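About Remden

Remden supplies reusable plastic tableware to nurseries, school kitchens and holiday clubs. We sell bowls, cups, plates and serving dishes, and we hire out full sets for one-off events. The business was started by Arsen Onyshchenko, who had run a school canteen and was tired of ordering from catalogues where the cups came in packs of 80 and the bowls only in white.

We work from a unit on the Putgate estate. The stockroom is at the back, the office is upstairs and the sample tables are just inside the front door. Visitors are welcome to come and handle things before they order. Weekday mornings are best, and after ten is better still, once the first van has gone.

Colour is what most customers ask about. Many nurseries give each room or age group its own colour, so that the washing up goes back to the right cupboard. We keep the main colours in stock all year and you can mix them within an order at no extra charge. 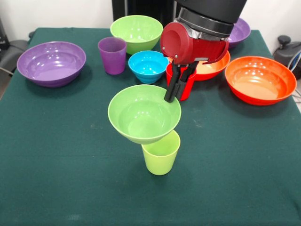
Bowls and cups on the green cloth, with a light green bowl resting on a lime cup.

Our smallest order is 20 pieces. Hire sets come in two sizes, for 80 or 190 place settings, and are packed by colour in lidded crates. Please rinse everything before it comes back -- we do the proper wash here.

Zoriana Dovhaniuk looks after hire bookings and returns. She also does the stock count every May. The last one came to 2,751 pieces, not including the crates. Odd bowls and discontinued colours go on the clearance shelf afterwards and are sold singly.

In our third year we took over the tableware side of Bodari, a local catering supplier, and we still honour their account terms for existing customers. Deliveries outside our own van round are handled by Abou Jaoude.

For samples, ring the office or use the contact form. We can post up to four pieces free of charge -- tell us which colours you are trying to match.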